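April, bench notes, shelf riser for the Vernholm kitchen set

Board back on its legs this morning. Light tan top, screws near the corners, went with the dark heads after all. Pilot holes first this time!! Last board split at 2 of them. Legs are the thin silver ones from Avdale, angled out a bit, feet fine on the marbled top so far.
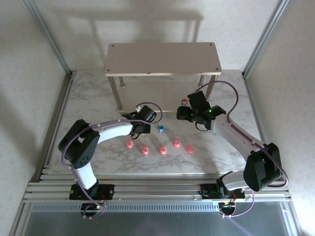 Checked for rock after lunch. Slight wobble, one back leg. Backed the screw off, shimmed, retightened, better. Load test w/ the sandbag next, leave it on 30 min and look for sag in the middle. Tesfamariam order wants the same board but 69 cm long, not sure four legs is enuogh for that. Ask Cliltlow if they do a taller leg.

To do: ease front edge w/ fine paper, felt pads, label the spare screws (over 104 in the tin, all mixed up agian).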